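Home | Club | Guides | Parts list | Forum

We use cookies to keep you logged in. OK / Settings

Zakanville Robot Club, Silum arm guide
Section 4: Toy pickup, first run
Updated Dec 8, 2019

Do section 3 first. No skipping.

1. Clear a path for the arm. Bags, drinks, chairs out.
2. Power on. Wait for the light on the base.
3. Find the stop button. Everybody in the group, not just the driver.
4. Open the Ma program, load "table". Speed at 50 or lower.
5. Home the arm. Gripper ends up over the coffee table, fingers down.

CAUTION: hands off the table while its moving. Yes, even to fix a toy.

6. Run one pick. Hard toys first, cars and trucks. Then stop and save.
7. Switch to "basket" and check the wrist view before any pick.

NOTE: soft toys are harder. Fur and manes hide the edges, small stuff slides under big stuff. Start with whatever is on top.
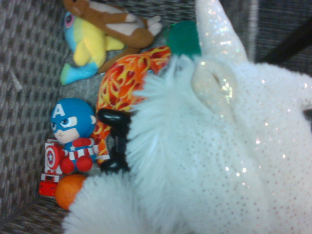 Basket from the wrist, table from the side.
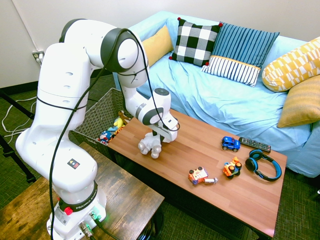 8. Log every try, misses too. Gustport round wants 420 logged by Febuary, misses count.
9. Park the arm, power off, cables back where you found them.

If the pick program freezes: stop button, wait, go back to step 4. Don't just hit run again.

Comments (3)

gearhead_z: step 4 wont load for me, "table" is missing from the list
silumfan: re-download, old zip didn't have it
pm_22: can we go over 50 once it works?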